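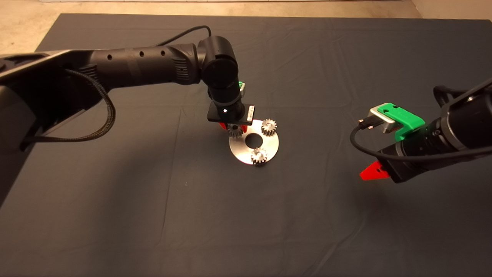

I've been going back and forth on carrier plates and little gears ever since the question came up, and I finally have something worth typing out, so settle in. The short answer is that I now do all of my small gear work on cloth and I'm never going back to bare bench. Mine is a big charcoal gray one, and I quit trying to keep it smooth ages ago. You can see how many wrinkles it's got with the brushed plate sitting on it, and for this kind of job they don't bother me one bit, as long as there isn't a fat fold right under the plate.

You asked:

> I've got the gear reduction out of my Orell (the older hand-crank
> one, with the flat carrier) and it's all in a margarine tub at the
> moment. Before I put it back together, a few things I'd love to hear
> from people who've done it more than once:
>
> Do you work on a hard surface or something soft? I tried a cookie
> sheet and every time I bumped the table everything slid.
>
> Do the planet gears go on the pegs before the carrier goes in the
> housing, or do you set the carrier first and drop the gears in? The
> Ermont sheet shows it both ways on two different pages.
>
> One of my gears is a good bit darker on the face than the other two.
> Is that wear, or did somebody before me swap it?
>
> And is there any reason not to use regular grease from the auto
> store?

Okay! Surface first. I went the cookie sheet route too, and I had the same sliding around, plus a noise that makes everybody in the house come and ask what fell. Then a cork mat, which sheds. If you have never picked cork crumbs out of gear teeth with a toothpick, keep it that way. The cloth I've got now is a plain dark tablecloth out of the markdown bin at the hardware store in Sisby, 7 dollars, and it covers nearly the whole table. Dark is good for shiny parts. You look down through the hole in the middle of the plate and you get this nice black circle, and the edge stands out so well that I spotted a burr on mine I'd missed through two whole rebuilds.

What you want is a tight weave with no nap. Towels are terrible, fleece is worse. Mine gets shaken out the back door and washed on its own with no softener, and I run a strip of tape over the spot where I'm going to be working. I used to iron it, if you can believe that.

One thing to watch, though. A gear that lands on cloth stays where it lands, and that's lovely, but a tiny clip or a thin washer will slip down into a crease and sit there looking like more crease. I lost a thrust washer that way last winter and ordered a new one from Đinh, and the old one fell out when I picked up the cloth to wash it. So now the flat little stuff goes in a jar lid and only the gears and the plate go on the cloth itself.

Now the order of things. I know the two pages you mean, and I think the sheet is covering two versions of the housing without saying so. If yours has the deep lip, you really can't drop the gears in afterward, there's no room for your fingers. If it's the shallow one you can do it either way. I do the plate on the table no matter which housing I have. Lay it flat, pegs up, and put the gears on one at a time.
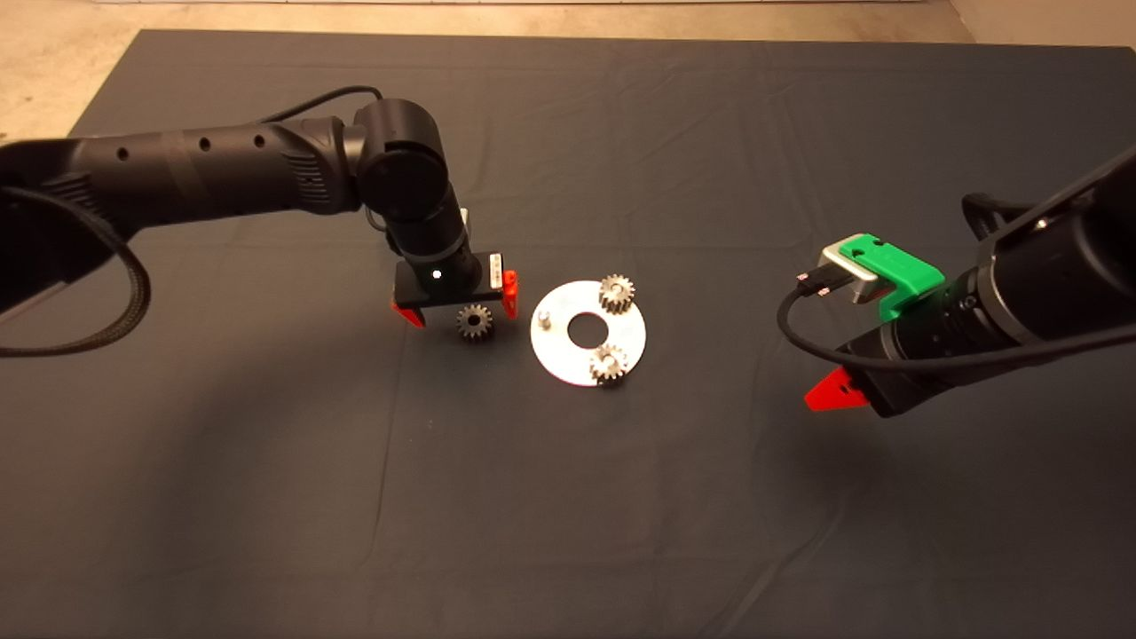

I leave the last gear off to the side until I'm happy with the others. Spin each one with a fingertip once it's on its peg. You're feeling for any place where it drags, and if there's a drag, lift it off, turn it over, and try it again before you go hunting for a file. Mine have a good side and a grumpy side (I can't explain this, they measure the same both ways) and flipping them fixes it more often than I'd like to admit after all the time I've spent with a needle file in my hand.

If a gear won't go down on the peg, don't lean on it. Pick it up, wipe the peg, wipe the bore, come straight down again. It's a close fit and if you're tilted even a hair it catches and feels exactly like a gear that's too small. The cloth gives a little under the plate, and that's the one place where I'd say a hard surface wins. If you're fighting with it, slide something stiff under the cloth. I use an old cutting board. Now that I think about it, that would probably have solved your cookie sheet problem too, just put the sheet under and the cloth over!

Before any of it goes near the housing, I do a dry run with the sun gear. Hold it up through the middle hole by its shaft and turn it slowly with your other hand steadying the plate. Everything should walk around together. On my Orell the sun has 23 teeth and the ring in the housing has more than I have the patience for, and if you turn the sun one full time you'll have brought every one of its teeth past every planet, so one turn is enough to find a chipped one. You'll hear it before you see it. Turn the radio off for this part.

About your dark gear. I wouldn't jump to either of those. I have a set where the faces went darker on one gear and the tooth edges stayed silvery, and I worried over it for weeks. It meshed fine, it measured fine, and I've had it running in there for two seasons of cider now. The color on the flat face doesn't tell you much, in my opinion, and the light in my workroom comes in from one side anyway, so anything I set down flat looks different depending on which way I'm standing. Look at the teeth. Run your nail up the flank of one tooth near the tip, and then do the same on a gear you trust. If there's a little step you can feel, that's wear. If it's smooth, leave it alone and be glad. A swap is possible, of course, these things get passed around, and the replacement gears from Đinh come with a much darker finish than the originals did. Check whether there's a tiny stamped mark by the bore. The old ones had it and the new ones don't, at least in the batch I bought.

If you do replace, replace the set. I bought just one the first time to save money and ended up buying the others a month later. They were 35 dollars for the set with shipping back then and I'm sure it's gone up.

Grease. Oh boy. People on here have feelings about this and I'd like to keep my inbox, so I'll only say what I do. Regular automotive grease is fine if the reduction is sealed away from whatever you're pressing or grinding. On the older Orell it isn't sealed, there's a felt ring doing its best, and I don't want wheel bearing grease within a mile of my cider. I use the food-safe white kind, thin, put on with a cheap paintbrush. Just enough to see a shine between the teeth. My first time I packed it in like I was frosting a cake and the crank felt like stirring cold oatmeal until I took it all apart again.

Keep the grease away from the cloth until the very end, by the way. I do all the fitting and spinning clean, then take the gears off, lay a paper towel down, grease, and put them back in the same places. Yes, that means doing the assembly twice. It takes me almost 4 minutes the second time and I don't mind it a bit, it's the fun part.

To keep track of which gear goes on which peg I use a paint pen, one dot by the first peg and one on its gear, two dots on the next and so on. Put them on the flat, well in from the teeth. I've seen people scratch marks in with a scriber and I did that once too, and then spent an evening polishing out the raised edge.

I should say I don't know the later housing at all, the one with the screw-on cover, so if that's what you have then ignore my business about the deep lip. Somebody on here rebuilt one in November, I remember there being a long thread about the cover screws stripping. It's in the archive under Ermont, but spelled with two t's, so search for it that way or you'll get nothing.

Could you measure the middle hole in your carrier when you get it out of the margarine tub? Inside edge to inside edge, calipers if you have them. I have a spare sun gear with the fat shaft and no idea which version it belongs to, and if it fits yours you can have it for the postage. It's been rolling around in my drawer for years and I'd love to see it in something that turns.

Let me know which lip you've got, too!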